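八月的厨房来信

各位邻居好。这个月轮到我写“共用厨房”这一栏。我的中文是成年以后才学的，写得慢，每一句都要想一想，如果有哪里用词奇怪，请你们原谅，也欢迎在楼下的本子上帮我改正。上次 Eulalia Garrido 就给我改了四个字，我都抄下来了。

这次我想写的是锅盖。

## 事情怎么开始

我们的厨房在 Ojeda 楼的二层，用的人多，锅也多。锅是大家陆续带来的，有的人搬走了，锅留下来；有的人把锅带走了，盖子留下来。时间久了，下面那个深柜子里的盖子比锅还多，每次开柜门都有一个要滑出来。玻璃的盖子滑出来的时候声音很可怕，我在走廊里听见过，心里一紧。

上个月的聚餐，我们要煮一大锅扁豆汤。Ignacio Alarcón 负责汤，他在柜子里找盖子，找了很久，最后用一个烤盘盖在锅上。汤是好喝的，可是水汽从烤盘的四边跑出来，把墙上的值日表弄得皱皱的，后来我重新写了一张。吃饭的时候大家谈起这件事，决定拿一个下午，把所有的盖子都拿出来，一个一个配对。

## 那个下午

来的人是 Ignacio、Amancay Riquelme、Sebastián Durán 和我。Eulalia 晚一点到，带了一壶凉的薄荷茶。

我们先把台面清出来，擦干净，然后把锅放在左边，盖子放在右边。我原来想得很简单：大的配大的，小的配小的。做起来才知道，眼睛看着一样大的两个盖子，放上去一个正好，一个会晃。Amancay 做过裁缝，她拿了软尺来量。她说要量盖子落进锅口的那一圈，最外面的边是不算的。我以前一直量最外面，所以我在网上买过一个盖子，到现在也盖不上任何东西。这个盖子也在柜子里，我承认是我的。

量好以后，我们用铅笔把尺寸写在纸胶带上，贴在锅的把手和盖子的把手上。写的是厘米。Sebastián 的数字“1”和“7”很像，所以后来都由 Amancay 写。

有几个锅是 Masby 的，同一个牌子，盖子可以互相换着用，这很方便。Dilel 的那只深锅就不一样，锅口有一点向外翻，只有它自己的盖子合适。请大家不要把这两个分开放。

## 三种盖子，三种洗法

整理的时候我们也顺便都洗了。我把方法写在这里，是几个人的经验合在一起的，你们家里有更好的办法，请告诉我。

**金属盖子。** 最容易。热水、洗洁精、软的海绵。有水垢的地方用一点白醋，放一会儿再擦。把手的螺丝下面容易藏油，可以拧下来洗，洗完一定拧紧。

**搪瓷盖子。** 我们只有一个，白色，边上掉了一小块瓷。Eulalia 很喜欢它，说她外婆家有差不多的。请不要用钢丝球，也不要敲。掉瓷的地方会生锈，所以洗完马上擦干。我们现在只拿它盖面团，不放在火上。

**玻璃盖子。** 这是最多的一种，也是最花时间的一种。平的地方很好擦，麻烦的是凹下去的地方和缝。我说三个位置：

1. 出气孔。油和淀粉会粘在孔里面。我用棉签沾热的肥皂水，从两面转着擦。不要用牙签用力捅，孔边的那一圈金属如果松了，就不好修了。
2. 把手的底座。玻璃和底座之间有一条很细的缝。旧牙刷可以进去一点。如果翻过来看见里面有黑的线，就把螺丝拧开，分开洗，晾一晚再装回去。
3. 外圈。有些盖子的外圈有一道凸起来的线，油在这道线旁边会变成黄色的膜。小苏打加一点点水，调成糊，抹上去等十分钟，然后用手指轻轻推掉。

还有一件重要的事情：刚从火上拿下来的玻璃盖子，不可以马上放到凉水下面。放在木板或者毛巾上，等它自己凉。

## 关于换螺丝

有两个盖子的把手会转，Sebastián 带了螺丝刀来。一个拧紧就好了。另外一个的螺丝已经滑了，他去 Wendby 的五金柜台买了一个新的，连垫片一起，花的钱不多，他不肯报销，我在这里谢谢他。

他教我一个小知识，我觉得很有用：拧玻璃盖子的螺丝，拧到把手不动了就停，不要再加力气。玻璃受了力，当时看不出来，过几天加热的时候可能会裂。还有，垫片不能省。没有垫片，金属就直接压在玻璃上。

如果你用锅的时候发现把手松了，请不要放回柜子，放在窗台的蓝色篮子里，Sebastián 每隔一段时间会去看。

## 还没有找到锅的盖子

配对结束以后，右边还剩下几个盖子，没有锅认它们。其中一个大家都觉得可惜，看起来很好，又很好认，所以我请你们看看是不是你们家的。

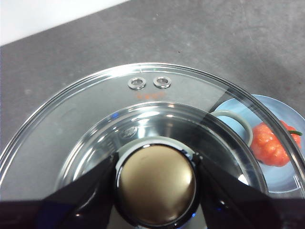

*待认领的玻璃盖子：两个并排的出气孔，下面有一行橙色的小字，圆把手的顶是金铜色的。*

橙色的字很小，我在这里看不清，不敢乱写。玻璃上面还有一个凸出来的圆形小标志。如果你家里有一只锅缺这样的盖子，请把锅带到厨房来试一试，比打电话问我要快。

没有人认的话，也请不要担心，我们不会扔掉。Amancay 提议先留到秋天，然后问一问别的楼。我问她一个没有锅的盖子能做什么，她说可以盖切好的西瓜，可以盖正在醒的面，也可以放在平底锅上挡油。我回家以后试了挡油，用的是我自己买错的那个，虽然大小不对，油真的没有溅到灶台上。所以我把它从柜子里拿回家了，厨房又多了一点地方。

## 柜子的新放法

现在锅还是在下面的深柜子，从大到小叠着放，中间垫一张厨房纸。盖子都搬到旁边的窄柜，竖着插在碗架里，把手朝同一个方向。碗架是 Ignacio 从家里拿来的，他说他已经不用了。

请大家记得：

- 盖子擦干再插进去，湿的插进去，架子下面会积水。
- 大的靠里面，小的靠门。
- 胶带上的字如果糊了，抽屉里有铅笔和新胶带，请补写一张。
- 带新锅来的时候，请把盖子也一起带来，并且量一下。

我试着自己按新的放法做了一次晚饭，从开柜门到盖上锅，一点声音也没有，楼上的小孩在睡觉，这样很好。

## 下个月

Eulalia 会写香料瓶。她想请大家把家里多出来的小玻璃瓶洗干净带来，标签请先泡掉。泡标签用温水就可以，剩下的胶用一点食用油擦，再用洗洁精洗一遍。有盖子的瓶子请和盖子放在一起，这一点我想现在大家都明白为什么。

扁豆汤的做法，有几位邻居问我。Ignacio 说他没有写下来过，每次都不太一样，不过他愿意在下次聚餐以前早一点来，谁想学就站在旁边看。大概的顺序是洋葱、胡萝卜、孜然先炒，再放扁豆和水，盐最后放，盖子留一条缝。

薄荷茶的壶还在厨房，绿色的那一个，Eulalia 请大家随便用，用完倒扣在架子上。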